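Paltdale Institute of Health Sciences
Call for participants: Returning to Learning study

The Institute invites applications from adults who wish to take part in a study of how people study at home after a long break from formal education. The study is open to residents of Paltdale and Closville and will begin in September.

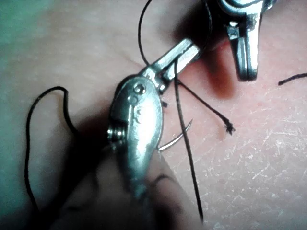 By Ghassan Haddad, Study Coordinator
Published 01/05/2020

Participants will follow a short evening course in basic human biology, taught through printed workbooks and weekly telephone tutorials. No earlier knowledge of the subject is expected. The course lasts 24 weeks and may not be joined after the second week.

Who may apply

Applicants must be aged 30 or over and must not have been enrolled at a school, college or university in the past ten years. They should be able to read and write English with confidence. Current employees of the Institute and members of their households are not eligible.

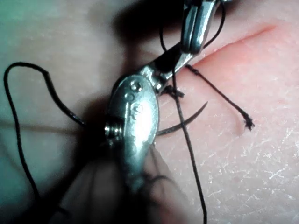 A total of 74 places are available. Places will be divided evenly between the two towns, and where either town is over-subscribed they will be drawn by lot.

What is involved

Each participant will be asked to keep a study diary, recording the hours spent on the workbooks and any interruptions. Three written questionnaires will be sent by post. There will also be one interview, lasting no more than an hour, held by telephone at a time agreed in advance - evenings included.

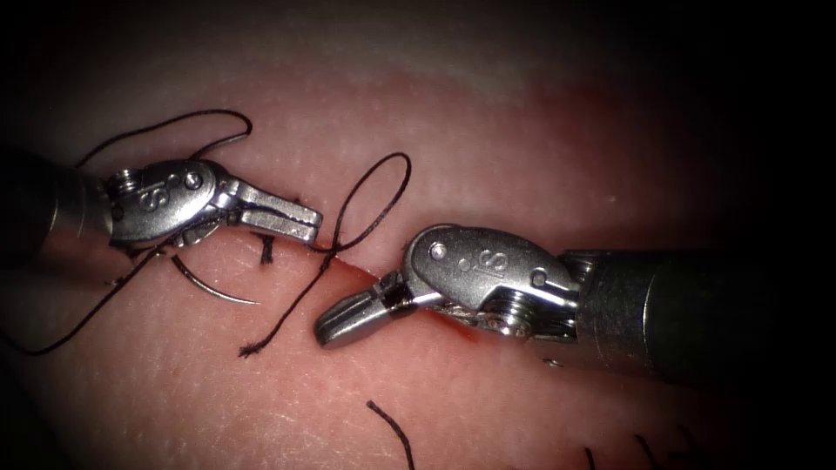 Diaries remain the property of the participant and will be returned once they have been copied. All records will be kept under a reference number, and names will not appear in any report. Participants may withdraw at any stage without giving a reason.

Payment

A payment of £687 will be made to each person who completes the study, in two equal parts. Those who withdraw after the first questionnaire will receive a share of this sum in line with the weeks completed.

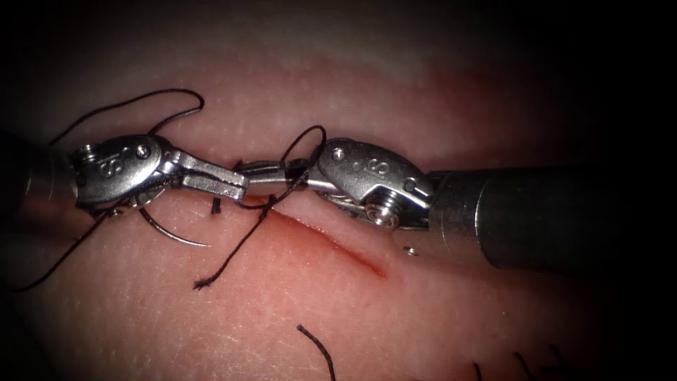
Workbooks and postage are provided free of charge. The Institute is unable to meet the cost of childcare or home internet access.

How to apply

Application forms may be requested by post from Detlef Görtz, Admissions Office, Room 721, Obeidat Building, Paltdale. Please state your town of residence and whether you require large print. Applicants will be informed of the outcome in writing.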